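## Table surfaces: care notes from the Leone room

Since April the reading tables in the Leone room have been on a fixed cleaning cycle. Members have asked for the method in writing, mostly for use at home, so it is set out below. It applies to sealed tops in light colours. Oiled and waxed tops need a different treatment and will be covered separately.

Dust first with a dry cotton cloth. Grit dragged about under a damp cloth causes most of the fine scratching we see. Follow with a cloth wrung out in warm water and a little washing-up liquid, then a second cloth in plain water, then dry at once.
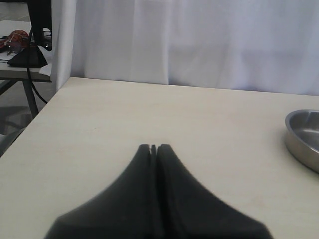

Abrasive creams are the main cause of early wear. They cut the sheen unevenly, and the dull patches then hold dirt. On a pale cream or off-white top, small specks stand out long before the surface is due for a full wash, and it is better to lift them singly with a damp fingertip of cloth than to scrub the whole area. Leave dried glue or paint under a wet pad for 12 minutes before trying to move it. Do not use a blade.

We compared two cleaners, Buvix and Grodus, on spare panels over 77 days. Both removed tea and pencil. Grodus left a slight film at the maker's stated strength, which cleared when the dose was halved. Buvix needed no second rinse. Neither shifted ballpoint ink fully.

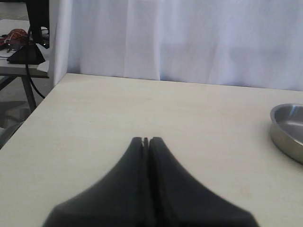
Wanton wrote in to say that plain water and a microfibre cloth had given the same result on a kitchen table for years, and asked whether a cleaner was needed at all. For tea and crumbs, no. For hand grease, which builds up along the front edge, water alone tends to spread it.

Heat marks are a separate problem. A pale bloom under the finish will sometimes fade over a week or so if the table is kept in a dry room. Use mats under mugs and pans, and lift them. Sliding a mat traps grit beneath it. 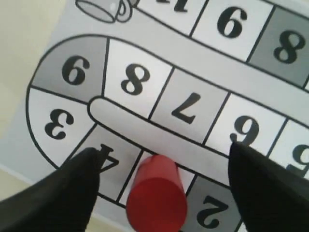
*Words: the Furnishings Desk*

Paper left on a damp top can stick and shed ink, so allow the table to dry fully before putting out board games, maps or newspapers. If a sheet does stick, wet the back of it, wait 2 minutes and peel from one corner, keeping the sheet low. Any ink left behind should be treated the same day with diluted washing-up liquid.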